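首页 版块 精华 搜索 登录
论坛 > 机械臂与自动化 > 数据采集 > 托盘抓取示教，采多少条、怎么采

majali_7
我们在做一个台面整理的任务，代号Plurkutetti，双指夹爪，遥操作采示教，训模仿学习策略。到周六为止录了1,244条，筛完剩下的还没全部标完。任务内容是把托盘里的零碎东西一件件夹起来放到指定位置。现在的问题是大件还行，小件和扁的东西成功率上不去。204次实测里，扁平件失败占了大头。想问两件事：一是继续堆数量还是重新设计采集方案，二是腕部相机的画面糊成这样，要不要整条扔掉。

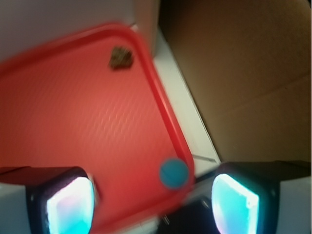 腕部相机目前固定曝光，没有跟着夹爪移动速度调。移动快的时候托盘底的纹理全拖开了，靠近边沿那个蓝色圆片还认得出来，上面那块深褐色的小东西就只剩个大概轮廓。操作员看的是固定机位，所以采的时候不觉得有问题，回放才发现。指尖的灯会不会影响也没查过。

灰铁皮
先别扔。糊的帧在部署时一样会出现，策略总要见过。我们组以前按清晰度筛过一轮，筛掉不少，结果臂一动起来策略就犹豫，停在半空来回抖。后来把筛掉的放回去，抖动少了很多。

夜班标注员
不同意楼上。移动段糊可以留，接近和闭合那一段糊了就是坏样本。夹扁的东西，差两三毫米就夹空，画面里边缘都找不到，模型学什么？我的做法是按阶段筛，闭合前17帧里有糊的，整条降权，不删。

majali_7
按阶段筛我们还没做过。闭合时刻可以从夹爪开度读出来，切分倒不难。降权降到多少合适？

夜班标注员
我用的0.3，没认真扫过参数。你先抽390条试，别一上来就全量重训，一晚上白跑。

bosus_lab
我觉得你们都在讨论后处理，源头没解决。把曝光时间压短，增益提上去，噪点多一点没关系，噪点比拖影好处理。再就是让操作员在离物体五厘米以内放慢。我们写在采集规范里，超速的当场重录。

灰铁皮
放慢我反对。示教里全是慢动作，策略学出来也慢，一件东西磨半天。而且操作员一旦盯着速度，轨迹就不自然了。

bosus_lab
只是最后五厘米慢，前面随便。慢一点总比夹空了重来快。

majali_7
补充一下布置，免得大家猜。托盘斜着架在台面和水槽边上，一部分悬在水槽上方，位置每采一批挪一次。物体每次随机撒，材质尽量错开，硬的软的都有。 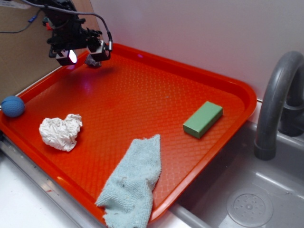 固定机位不动，腕部相机跟着夹爪走，两路一起进网络。采的时候每条只要求夹一件，夹哪件由操作员自己挑。

夜班标注员
问题可能就在“自己挑”这三个字。人会挑好夹的。你统计过每类物体各有多少条吗？海绵那种方方正正的块，谁都愿意夹，毛巾、纸团也好下手，捏住一处就起来了。贴着托盘边的小球和扁片，夹爪要避开边沿，操作员能躲就躲。

majali_7
刚才跑了一下统计，确实偏得厉害，海绵最多，扁片最少，差出好几倍。这个之前没想到。

灰铁皮
那就别堆总量了，按类别定配额。让脚本在开始前报一个目标，操作员照着夹，夹不到也要录，标成失败。

herar用户03
插一句，失败的别直接喂进去做模仿。夹空以后重新对准再夹起来的，可以留，这种恢复动作很值钱。夹空就结束的，单独放，以后训成功判别器用。我们Herar那套流程一开始混在一起，策略学会了在物体上方空夹一下再走。

灰铁皮
对，我说的录是指留档，没说进训练集。前面没讲清楚。

bosus_lab
毛巾也要注意。软的东西搭在托盘边沿上，和平摊在盘底是两种抓法，配额最好分开算。类别别只按名字分，要按摆放方式分：靠边、居中、搭边、压在别的东西上。

夜班标注员
分太细采不过来。他们就一条臂。我建议先分靠边和不靠边两档，够用了再说。

bosus_lab
两档太粗，搭边的软物肯定学不好。不过先跑起来也行，标签里把摆放方式记上，以后能重新切。

majali_7
行，那我先这样安排：
1. 脚本指定目标，按类别和靠边/不靠边给配额。
2. 曝光压短，旧数据不删，闭合前17帧糊的降到0.3。
3. 夹空后恢复成功的进训练集，直接失败的单独存。
4. 最后五厘米减速先不写进规范，找一个操作员单独采一小批对比。
先抽390条按新权重训一版看看，跟旧版用同一套初始摆放测。

灰铁皮
第4条我保留意见，等你的对比。测的时候把单件用时也记下来，别只看成功率。

herar用户03
初始摆放记得拍照对齐，托盘位置挪了的话两版就没法比。在固定机位画面上叠一张半透明的旧图，照着摆，比量尺寸快。

majali_7
好，用时一起记。叠图我让人今晚加到采集界面里。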